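Sendstead Developer Forum > Build & Tooling
Thread: Incremental build ignores changed headers after 2.14 upgrade

ramasamy_u
Posted 13/09/2024
After moving our project from 2.13 to 2.14, the incremental build no longer picks up edits to generated headers. Hand-written headers are fine. Steps to reproduce:

1. Clean build.
2. Edit a schema file so the generator rewrites its header.
3. Build again.

The generator runs and the header on disk is new, but none of the files that include it are recompiled. The link step then runs with old object files. We have 735 translation units, so a clean build each time is not practical.
Usha

bgoodwin
Are you using timestamp or hash mode for change detection? The default was switched in 2.14. In hash mode the scanner reads the header before the generator step if the two are not linked in the graph.

ramasamy_u
Hash mode, I assume, as I never set it. The generator is declared as a pre-build step on the Nudura target.

bgoodwin
There's your problem. A pre-build step has no outputs as far as the graph is concerned. Declare it as a rule with inputs and outputs and the scanner will wait for it. The old behavior worked by accident.

plagman
I disagree that it was an accident. The 2.13 manual had a section on pre-build generators and said headers written by them would be rescanned. That section was removed in August with no entry in the changelog. Whatever the correct design is, this is a regression for anyone who followed the manual.

bgoodwin
The manual said "may be rescanned." I would not build anything on that.

plagman
Then the tool should warn when a pre-build step writes to a scanned directory. It has the information. It stays silent and links stale objects.

jnaidu
Both points can stand. For the original poster, I converted a similar setup in our Shahbazi module last month. The order that worked for me:

Step 1. Remove the pre-build entry from the target. If you leave it in, the generator runs twice and the second run invalidates the hashes.

Step 2. Add a rule block with the schema files as inputs and every generated header listed as an output. Wildcards are accepted for inputs only.

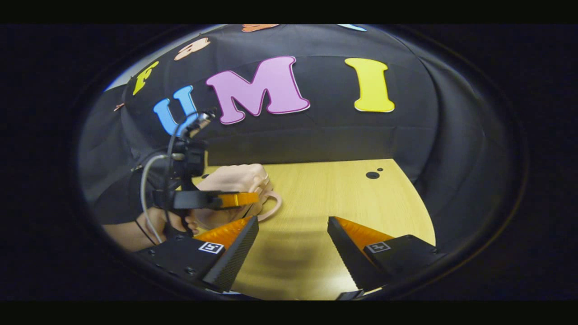

Step 3. Delete the scan cache, then run one full build. Deleting the object directory alone is not enough, as the cache is stored next to the config file.

Step 4. Touch a schema file and run the build with the explain flag. The dependents should be listed with the reason "input changed."

Jayanthi

ramasamy_u
Listing every output by hand is going to be tedious. Can the generator emit the list?

jnaidu
Yes, if it can write a manifest. Point the outputs field at the manifest file. It is read once at graph load, so adding a new schema needs two builds before the new header is tracked.

plagman
So a new schema gives you one stale build. Same class of bug.

bgoodwin
One build, and the explain flag prints a notice for it. That is acceptable to me.

lkandasamy
You can also set change detection back to timestamp mode and keep the pre-build step. We did that on Desine. No-op builds are slower, but nothing else had to change.

ramasamy_u
Tried the rule block with a manifest. Dependents are recompiled now. With 14 schemas I can live with the extra build. I have filed a ticket for the missing warning and linked this thread in it.

plagman
Thanks. Added my log to the ticket.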